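从厨余到农田:访Grunomum资源循环中心有机物还田项目负责人

7月24日(星期五)

Grunomum资源循环中心在Brunesby地区开展厨余堆肥还田工作已进入第三个种植季。项目将居民区、学校和小型餐饮单位分类收集的厨余送至Vandum堆肥场处理,成品供应Mulligan河谷的农户使用。本刊就收运体系、成品质量、农户接受程度及经费安排等问题采访了该中心项目负责人。
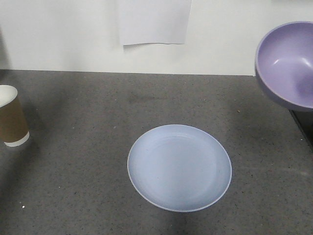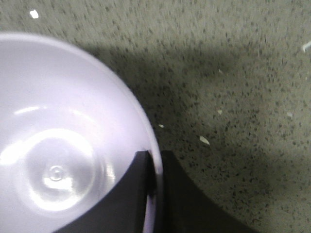
餐具。前图为圆盘与碗,后图为一只大碗。

项目最初的设想来自土壤一端。Mulligan河谷长期种植蔬菜和饲料玉米,部分地块有机质含量持续下降,雨后板结明显,农户依靠增加化肥用量维持产量。负责人介绍,中心在立项前先走访了河谷上下游的合作社,听到最多的诉求是希望有一种价格稳定、来源清楚的有机肥料。“当时城区的厨余基本进入填埋,农田又缺有机质,两边的问题放在一起看,思路就比较清楚了。但从有思路到第一车成品出场,中间用了将近两年。”

这两年主要花在收运环节。Brunesby原有的垃圾收运合同按混合垃圾总量计费,承运单位没有单独运送厨余的动力,车辆也不具备密闭防渗条件。中心与地方主管部门多次协商,最终将厨余收运从原合同中分出,单独签订服务协议,并约定了清运频次、渗滤液处置和退运程序。负责人表示,退运程序的设立曾引起较大争议。“承运方担心退运会造成空跑,物业担心退回来的桶没有地方放。最后的办法是分级处理,杂质较少的由堆肥场加一道人工分拣,超过限值的当场拍照登记,由产生单位在下一个清运日之前重新分拣。执行第一个月退运比较集中,之后逐步减少。”

对于居民分类的质量,负责人的评价较为审慎。她认为,宣传活动能够在短期内提高参与率,但桶内杂质的多少与投放点的位置、开放时间和清洗频次关系更为密切。投放点离单元门过远,居民会把厨余与其他垃圾一并带下楼;桶体清洗不及时,夏季气味较重,投放的人就会直接把袋子扔在桶边。“我们把一部分原来用于印制宣传品的经费调整到了清洗和维修上,从后来的登记情况看,这个调整是合适的。”

塑料袋问题至今没有完全解决。中心曾在部分小区试用可堆肥袋,但不同批次的袋子在Vandum堆肥场的处理周期内降解程度差异较大,筛分时仍有残片。目前通行的做法是要求居民破袋投放,投放点旁设置洗手设施。负责人坦言,冬季执行破袋要求较为困难,老年居民意见也比较集中。“有居民问过我们,为什么不能由堆肥场用机器破袋。机器可以破袋,但破碎以后的薄膜更难筛出来,最后会到农田里去。这个道理需要反复讲,讲一次是不够的。”

谈到堆肥工艺,负责人介绍,Vandum堆肥场采用条垛与强制通风相结合的方式,厨余进场后与园林修剪物混合,调节含水率和碳氮比。修剪物供应有明显季节性,秋冬充足,初夏紧张,场内因此专门辟出堆棚储存粉碎后的枝条。高温阶段每日测温,翻堆依据温度和氧含量确定,不设固定日程。腐熟阶段的时间留得较长。“曾有合作社催促提前出货,赶在播种前使用。我们没有同意。没有完全腐熟的堆肥施到地里,会与作物争氮,还可能烧苗,一旦出现这种情况,农户对整个项目的信任就很难恢复。”

上一年度,堆肥场共出场成品1549吨,供应河谷内116户农户和合作社,施用面积877公顷。负责人提醒,这些数字不宜简单相除来推算单位面积用量。各地块用量依据土壤检测结果确定,部分地块只在边行和苗床使用,部分地块作为底肥全面撒施,差别较大。磷含量偏高的地块,中心建议减量或暂停施用。

盐分是农户提问较多的一项。厨余中的食盐会随堆肥进入土壤,设施栽培地块缺少雨水淋洗,积累的可能性更大。中心对每批成品检测电导率,并在出货单上注明适用范围,电导率偏高的批次仅供露天大田和绿化使用。“农户看得懂这个数字,有些人看得比我们还仔细。河谷里有几家育苗的,每次来拉货都先要检测单,单子不到不装车。我们认为这是好事。”

为便于比较,中心在河谷中段设立了3处对照田,由合作社提供土地,中心承担取样和检测费用。对照田分别采用常规化肥、堆肥配合减量化肥以及单施堆肥等处理。负责人表示,目前能够较有把握地说明的,是施用堆肥的小区表层土壤容重有所下降,雨后可下地作业的时间提前;至于产量,年际之间受天气影响很大,尚不足以得出结论。“外界很希望我们给出一个增产的百分比。我们没有给,也要求合作社在对外介绍时不要给。土壤有机质的变化是很慢的过程,两三季的数据说明不了太多。”

单施堆肥的小区在第一季出现过叶色偏淡、长势滞后的情况,合作社一度要求终止该项处理。经协商,中心承担了该小区的减产补偿,试验得以继续。负责人认为,这一插曲暴露出立项时对农户风险考虑不足。此后的协议中,试验地块的补偿标准均在播种前写明,并由双方在收获时共同测产。

在价格方面,成品堆肥按吨收费,定价低于生产成本,差额由处理服务费弥补。对此,本地商品有机肥经营者曾提出异议,认为形成了不公平竞争。负责人回应称,中心已将成品的销售范围限定在Mulligan河谷,并且不进行包装零售。“处理服务费对应的是厨余的处置责任,这笔费用即使没有堆肥也要支出,只是原来付给了填埋场。我们愿意把账目公开,每年的成本构成都放在办事窗口,任何人可以查阅。”

运输成本是现阶段压力最大的一项。堆肥含水率较高,体积大,运距稍远即失去经济性。河谷上游的农户距堆肥场较远,且有一段道路限重,大型车辆无法通行,只能在中途换车。中心正在与上游合作社商议设立季节性堆放点,在农闲时集中运入,用肥时就近取用。堆放点的选址需要避开水源保护范围和河道行洪区,地面须做防渗处理,覆盖物和导流沟也有相应要求,目前备选的两处地块均在进行现场勘查。

河水水质同样受到关注。下游居民曾来信询问,大量施用堆肥是否会导致养分流入河道。负责人表示,中心对此十分重视,已要求使用单位在沿河地块保留缓冲带,雨季之前不进行地表撒施,撒施后应在短期内翻入土中。监测断面由地方主管部门布设,中心提供施用地块和时间信息,不参与采样和数据解读。“由我们自己来检测自己项目的影响,公信力是不够的。这项工作交给主管部门,结果无论好坏都由他们发布。”

采访中,负责人多次谈到源头减量与末端处理的关系。有观点认为,有了堆肥设施,公众可能会觉得剩饭剩菜有了去处,浪费反而不再受到约束。负责人认为这一担忧有其道理,中心在对外材料中始终把减量列在处理之前,也不以处理量的增长作为工作成绩。“如果哪一年进场量下降了,而分类质量没有变差,我会认为那一年的工作做得不错。堆肥场的规模当初也是按照进场量可能下降来设计的,留有调整的余地,必要时可以多接收一些修剪物和农业秸秆。”

与学校的合作属于较为平稳的部分。学校食堂产生的厨余成分稳定,杂质少,清运时间也容易固定。部分学校提出希望领回少量堆肥用于校园种植,中心予以支持,但要求使用腐熟时间最长的批次,并在领取时登记用途。寒暑假期间学校停运,车辆改线后可增加居民区的清运频次,恰好缓解夏季气味投诉较多的问题。小型餐饮单位的情况则相对复杂,油脂含量高,经营主体变更频繁,协议签订后不久店铺易手的情况并不少见。中心目前要求餐饮单位加装隔油设施后方可纳入收运,这一要求在一定程度上影响了覆盖面,近期不打算放宽。

关于人员队伍,负责人提到,堆肥场一线岗位的工作环境较差,招聘有一定难度。中心近两年改造了更衣和淋浴设施,为翻堆作业人员配备带过滤装置的驾驶室,并对岗位津贴作了调整。生物气溶胶的防护标准参照同类设施执行,作业人员每年接受体检。“工艺写在纸上很清楚,真正判断一垛堆肥状态好不好,还是靠在现场做了几年的人。他们抓一把闻一闻,跟仪器测的基本对得上。人留不住,质量就没有保证。”

下一阶段的安排主要有两项。其一是完成上游堆放点的选址和建设,力争赶上秋季整地;其二是修订成品分级标准,在现有指标之外增加对塑料残片的分粒径限值。修订草案将于11月征求意见,征求对象包括使用农户、承运单位和下游居民代表。负责人表示,新限值一旦执行,部分批次可能因达不到要求而需要二次筛分,成本会相应上升,中心已在编制下年度预算时作了预留。

对于其他地区前来了解情况的单位,负责人建议先摸清本地农田的实际需求和可接受的运距,再确定处理规模。“来访的单位通常先问设备型号和投资额。我们一般会请他们先去河谷看一看,和用肥的农户谈一谈。设备可以采购,销路要一户一户去谈,土壤检测也要一块地一块地去做,这部分时间压缩不了。”

成品堆肥的预订登记由Vandum堆肥场办事窗口受理,河谷内农户可凭近期土壤检测报告办理;尚未检测的地块,可在登记时一并申请取样。

(Grunomum资源循环中心通讯编辑组整理,文字内容已经受访者审阅)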